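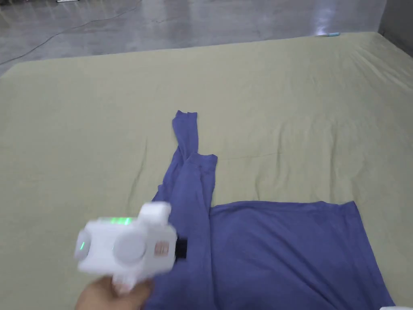 Werkstatt Zornimholm baut sich Handgreifer fürs Wäschefalten: Software-Stand "Horar" ist ab sofort zu haben

Zornimholm, 2025-12-11. Ich wollte eigentlich nur keine T-Shirts mehr zusammenlegen. So fing das im August an, in unserer offenen Werkstatt am Brandport, und inzwischen hängen wir zu viert drin und haben ein Projekt mit Namen. Es heißt Horar, und heute geben wir den ersten Stand heraus, also die Software und unsere Notizen, für alle, die so etwas daheim oder in ihrer eigenen Werkstatt nachbauen möchten.

Die Idee dahinter ist schnell erzählt. Ein Mensch nimmt Greifer in die Hand und legt damit Kleidung zusammen, Kameras schauen dabei zu, und aus den Aufnahmen soll später ein Roboterarm lernen, wie man das macht. Der Arm selbst ist noch Baustelle (Zhong, so nennen wir ihn, hat im Moment genau ein brauchbares Gelenk, die anderen knarzen). Die Greifer sind dafür schon richtig gut zu gebrauchen, und mit denen verbringen wir gerade unsere Abende.

Mit Greifern zu falten ist übrigens eine ganz eigene Sache! Man hat vorn nur schmale Backen und fühlt den Stoff nicht. Ärmel sind das Schlimmste, die verdrehen sich und liegen gern übereinander. Am besten klappt es bei mir, wenn ich mir erst die Ecken suche, dann die Oberkante straff ziehe und mich danach um den Rest kümmere - wer mit den Ärmeln anfängt, fängt meistens noch mal an.
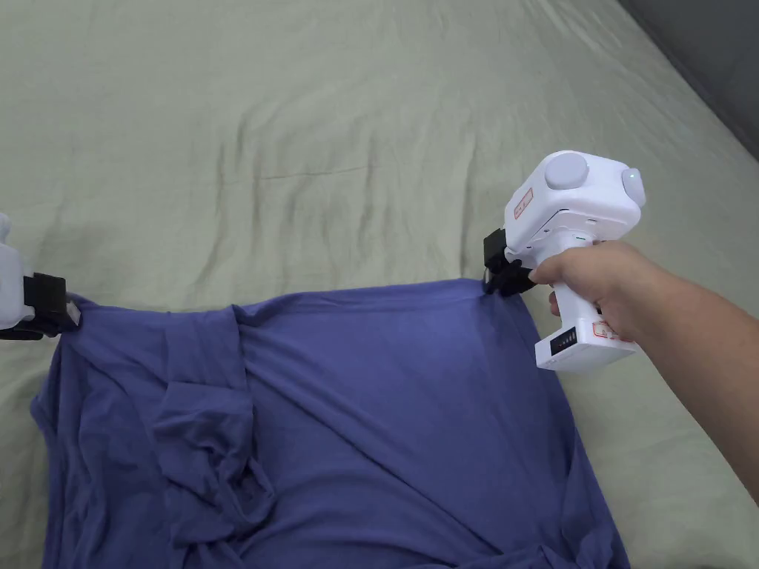 Zwei Greifer, ein blauviolettes Oberteil: gehalten wird an den oberen Ecken.

Bisher haben wir 281 Durchgänge aufgenommen. Das klingt nach viel, aber für das, was wir vorhaben, ist es ein Anfang, bei 2000 wollen wir den ersten ernsthaften Versuch mit dem Arm machen. Wir falten auf weichem Untergrund, der selbst auch Falten wirft, das macht es für die Auswertung schwerer und für uns interessanter. Ein glatter Tisch wäre bequemer gewesen, nur liegt bei mir zu Hause die Wäsche eben auf dem Bett.

"Mich hat gereizt, dass man das Ding einfach in die Hand nimmt und loslegt", sagt Heather Yule, die bei uns die Software schreibt. "Die meiste Zeit geht dann doch fürs Sortieren der Aufnahmen drauf. Da ist die neue Version deutlich angenehmer als das, womit wir angefangen haben."

Neu in diesem Stand: Aufnahmen mehrerer Kameras lassen sich nebeneinander abspielen, misslungene Durchgänge kann man markieren und behalten, und die Ordner heißen endlich so, dass man sie wiederfindet. Die Anleitung gibt es vorerst nur auf Deutsch.

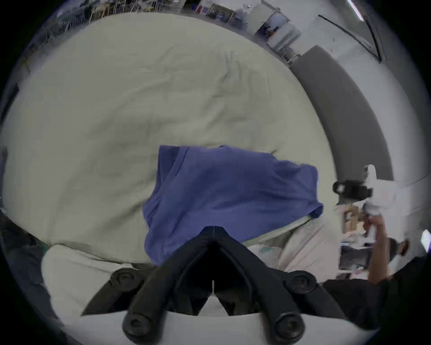 Blick aus der Kamera eines Handgreifers, rechts der zweite Greifer in der erhobenen Hand.

Wer mitmachen will, kommt in der Werkstatt am Brandport vorbei oder schreibt uns über das Kontaktformular der Werkstatt, Stichwort Horar. Vorkenntnisse braucht es für die Aufnahmen keine. Über alte Hemden und Pullover freuen wir uns auch - gern verschiedene Größen, bitte ohne Reißverschluss.

Abdruck frei, Bilder: Werkstatt Zornimholm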